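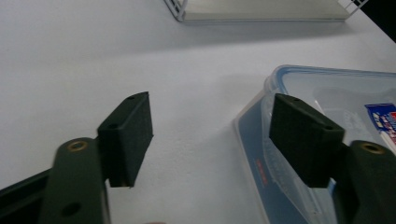

Dralell hand-held gripper, sold in pairs

Price: $306 a pair
Max opening: 88 mm
Finger pads: thick block or fold-over, your choice
In the box: two grippers, two sensor cables, one set of pads fitted
Ships from our Tenderthorpe workshop

Hi, and welcome to the page I've rewritten more than any other on this site! The Dralell is the gripper I reach for when I want to record two-handed work without hauling an arm out. You hold one in each hand, you do the job the way you'd normally do it, and the fingers do the touching. I sell three other hand-held models (they're all on the Biltville page, with their own notes), but this is the one I get the most email about, and most of that email is about pads. So pads get most of the space.

Thick block pads

These are the chunky black foam ones. They give a lot, so if you come at a lid a little crooked they squash and settle instead of shoving the whole thing across the table. I like them best for clear food containers, the lidded kind with a molded rim, because a rim is a miserable thing to hold with a hard finger. They do take up room, though! Each block eats into your opening, and on anything wide you have to line up both sides before you close. The 88 mm figure up top is measured between the pads with the blocks on, wide open. I measured it that way on purpose, after a customer bought a pair going by the bare-finger number and was rightly annoyed with me.

Block pads come off with small screws. If you're swapping them often, put a drop of paint on the left finger so you don't end up with the pads mirrored. (Ask me how my whole first weekend with these went.)

Two hands, one container

For the table test I use a wire rack and a lidded container, and the job is to pick the container up from both sides, lift it onto a shelf, bring it back and set it down. It's a boring job, and a great way to compare grippers, because all the usual annoyances show up: the cable tugging at your wrist, the two sides closing at slightly different moments, the fingers bumping the rack on the way in.
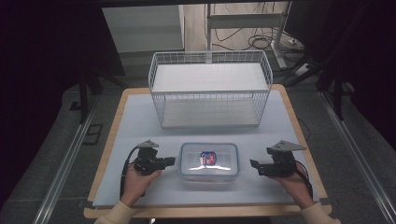
One gripper in each hand, fingers pointed in at the lidded container, two-tier rack behind.

My notes from that test, for whatever they're worth to you:

Cable. It leaves the gripper near the top plate and runs down along your wrist. Leave yourself a decent loop there. Pull it tight and you'll feel it every time you turn your hand over, and after an hour you'll be holding the gripper at a funny angle without noticing.

Sleeves. Long ones are fine, but push floppy cuffs back or they'll get in between your hand and the body of the gripper.

Weight. Comfortable for me for a morning. I take a break every 10 lifts when I'm doing the rack, mostly so that I don't start rushing.

Controller. The Dralell plugs straight into the Nghiêm box, and that's the combination I support. Other controllers may well work! I just can't help you if yours reports the fingers closed when they're open, so please check before you order.

Fold-over pads

The other choice is a dark, rubbery pad that sits on the inner face and folds over the top of the finger. It's grippier than the block on slick plastic and you get a slimmer fingertip, so reaching in beside another object is much easier. The catch is wear. The seam along the top starts to wrinkle, and then the lower edge goes, usually on both fingers at pretty much the same time. My longest-running set is at 738 grasps, and I'd have changed it sooner if it were going out to a customer.

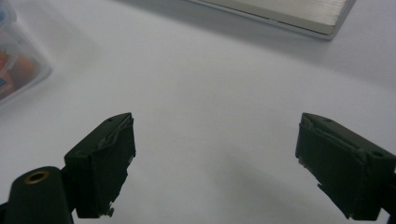
Fold-over pads with frayed lower edges; time for a new set.

Worn pads still close and still hold plenty of things, but a torn flap will catch on rims and corners, and if you're recording, that little flap is going to be in your footage too. I'd check the lower edges before each session. Replacement fold-over pads are $10 a set, blocks are the same price, and either one fits every Dralell I've sold.

So which one?

If you mostly handle lidded boxes and you've got space around them, get the blocks. For crowded tables, or flat slippery stuff, I'd go fold-over and throw a spare set in the cart. You can mix them as well, one kind per hand, and I did that for most of February with no trouble beyond forgetting which hand was which.

Orders placed before 2 p.m. go out the same day. If you're adding pads to a gripper order, write the kind you want fitted in the notes box at checkout, and I'll put the other set in the bag.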